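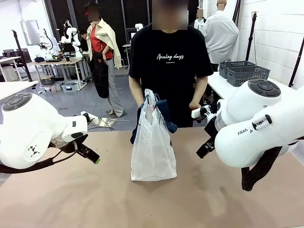

Wurkia Coat Exchange: April report to the Bergeron Fund

We planned for 80 coats and took in 90, plus 9 single gloves, all left-handed. The Ruduvia drop-off remains popular. Dendis remains a shelf. Cleaning used up 30 percent of the grant, zippers most of the rest. Rent was paid on time, a first. In May we hope to find out who keeps donating ski boots.

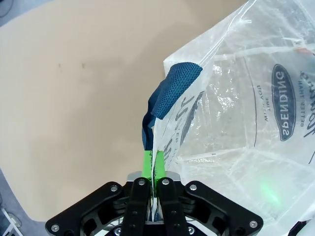

A clear plastic bag.

Receipts are attached, mostly legible.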